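Review: Kerkau pocket penetrometer and field rock kit

I have been logging core and poking at cut slopes long enough to own three geological hammers, two of which are good. The Kerkau kit arrived in May, in a canvas roll with more pockets than tools, and I took it straight out to a road cutting near Udstead where the siltstone falls apart if you speak to it sharply.

You get a hammer, a hand lens, a scratch set, a folding scale, a dip compass and the pocket penetrometer, which is the reason anyone buys it. The hammer is fine. It rings properly on fresh rock and thuds on weathered rock, and that's the whole job description. The rubber grip turned slightly on the shaft by the second afternoon, so I have wrapped it in tape like every other hammer I own.

The penetrometer is better than it has any right to be at the price. The spring is smooth, the ring stays where it stops, and the numbers sat close to the ones from my old Tan, which costs a good deal more and lives in a padded case like a violin. In stiff clay I took 30 readings along one bench and threw out 4, all of them my own fault for hitting gravel. In soft clay it is less happy. The large foot is meant to help, but it's held on by friction and optimism, and I dug mine out of a trial pit wall twice.

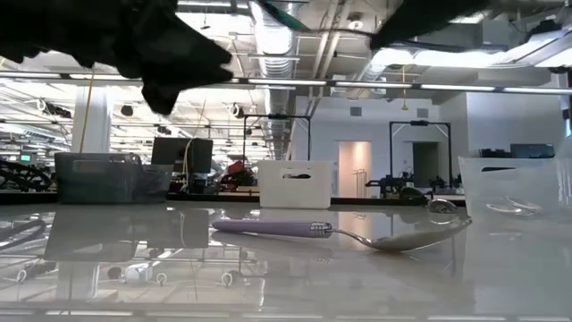 Purple-handled spoon on a glossy white tabletop, with a translucent bin at the right.

Now the compass. I wanted to like the compass. The needle settles quickly and the sighting mirror is clear, but the clinometer scale is printed in pale gray on silver, presumably for the benefit of owls. On a bright day I had to turn my back to the slope to read the dip of the slope. Joint sets that should have taken an hour took most of the morning, and I still went back on Monday to redo the bedding planes by the culvert.

The scratch set is four little points in a plastic tube. They do what a pocket knife and a copper coin do, only with labels. The hand lens is decent glass in a flimsy swivel, and mine now opens by itself in my pocket and collects lint.

The manual deserves a mention. It has a very good table for describing rock strength by hammer blow, a sensible page on weathering grades, and a section on slope hazards that consists of the sentence "Take care near slopes." The Mulel kit I used before this had a worse hammer and a proper field guide, and I kept the guide.

Would I buy it again? For the penetrometer and the canvas roll, yes. If Kerkau sold those two on their own I'd tell every junior logger to get one. Keep your own compass, tape the hammer on day one, and put a dab of glue on that foot if you work in anything softer than firm.

Three stars out of five. The roll alone would have had four.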